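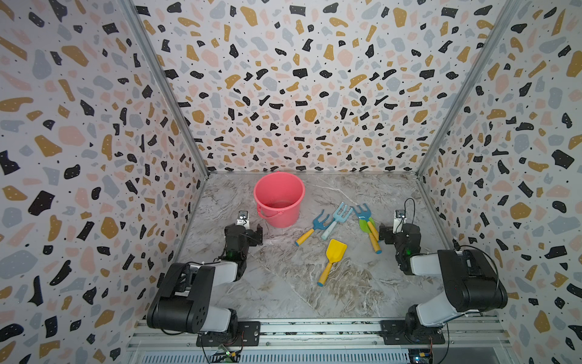

Huswood, October

Segmentation on the bimanual cell was fine until I put the new wall panels up. The terrazzo print has flecks in black, mustard, pink and blue-gray, which overlaps with most of the toy set, and the mask proposals went from a handful per image to dozens. The yellow shovel was the first casualty. Mustard flecks on the side walls kept outscoring it, and the planner would then ask for a grasp pose a few inches inside a panel.

The first fix was geometric. The walls don't move, so I fit three planes from the corner posts and drop any proposal whose points lie within 16 mm of one. That takes care of the flecks. It also deletes the back of the bucket when the bucket stands close to the wall, so there is now an exception for proposals that continue more than 2 cm off the plane. I don't love it. It is a special case in a file that already has several.

The second problem is handles. The third rake and the green scoop both have yellow handles, and when they lie side by side the segmenter returns one wide yellow object with two heads. Grasp width then comes out too large and the right arm opens its jaws for something that isn't there. I tried raising the mask resolution, which cost 187 ms per call and changed nothing. What helped was seeding from the heads. The blues and the green separate cleanly against the light floor, so each head starts an instance and the handle pixels are assigned by direction along the major axis.

Crossed rakes are still bad. With the light blue rake's handle lying partly over the first rake's, the assignment is right but the order isn't, and pulling the lower one drags both. Ayana Kahsay suggested a small overlap graph: one node per tool, an edge wherever one mask interrupts another, pick from the top. I have it running offline against 484 logged layouts. The ordering is usable when the crossing is near a head and close to random when it is near the tips, where depth noise is larger than the handle thickness.

On the control side, the arms now share one planning scene and take a lock on the middle of the floor. Before that, each planned against a stale copy of the other. The lock makes them slower, and the left arm tends to wait longer than it should. I haven't looked at why. My guess is the release is tied to the end of the retreat motion and could fire when the wrist clears the boundary.

Next is the bucket. The thin handle hangs across the front and depth mostly misses it, so the collision model has a plain cylinder there for now.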